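Slipping Grips and Pinched Cables: Fixing a Hand-Held Gripper at Home

Most trouble with hand-held grippers comes down to dirty pads. Ours went wrong in August, when a jar of rice slid out of the jaws and broke on the kitchen floor. Guilan Yu had used the pair for 50 minutes that morning with no trouble. The pads had picked up cooking oil, and the left jaw was closing a little late.

Unplug the tool before you touch the fingers. Zeyu Feng left his Vevar powered while he wiped it down, and the jaw closed on his thumb. He had a bruise and a split nail, and it could have been worse.

Wipe foam pads with a cloth barely damp with dish soap and water. Do not soak them. Let them dry overnight. If the foam has gone shiny or is peeling at the seam, replace both pads, even if only one looks bad. A new pad against an old one closes crooked.

Check each joint for play by wiggling the link between finger and thumb. A dry bushing can be treated with one drop of light oil on a toothpick. Keep the oil off the foam.

If a jaw sticks halfway, look for crumbs in the linkage before you tighten any screws. Ours had a grain of rice in it. The old Gagnon pair we had before jammed the same way, and I stripped a screw trying to fix it. 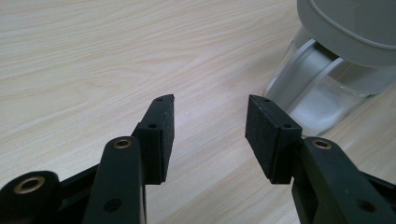
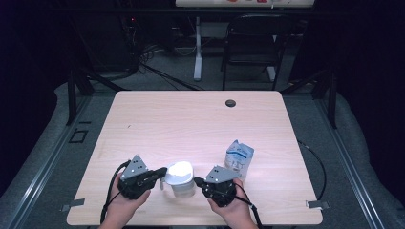

Test on something light before you go back to glass or anything full. Close both jaws slowly and watch whether they meet the sides together. A lidded plastic cup like the one between the two grippers is a good choice, and so is an empty carton. Lift it an inch, hold for a count of 3, and set it down. If it turns or drops on one side, go back to the pads. Keep the cables clear of your feet while you do this, and stop if a jaw moves when you have not asked it to. Ours went back to the repair counter at Brustov for that once, and the fault was a worn plug.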